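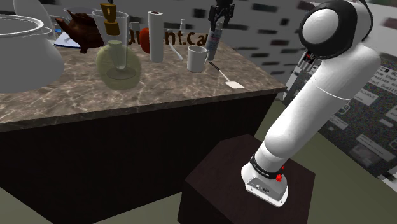 White spray can at the back of a marble counter.

Parents in Asham are often told to pay children for chores. I think we should stop, at least for the small ones.

We tried it for most of a year. My son got 50p for laying the table and the same for feeding the cat. By September he was asking what he would get for picking up his own coat. His sister, who is 3, had started holding out her hand after brushing her teeth.

I don't blame them. We had taught them that helping was a job with a rate, and they learned it well. 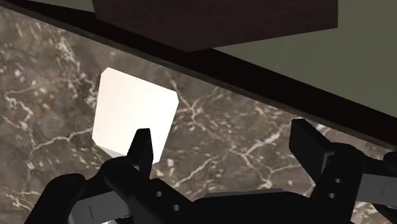 So we dropped the payments and kept a small amount of pocket money, which comes whether the table is laid or not. There was a bad fortnight. After that he mostly did it when asked — with some sighing.

Bigger jobs are different. If he wants to wash the car or clear the shed, I'm happy to pay him, as I would pay anyone else. But a family meal needs forks on the table, and I don't think a child of eight should send a bill for them.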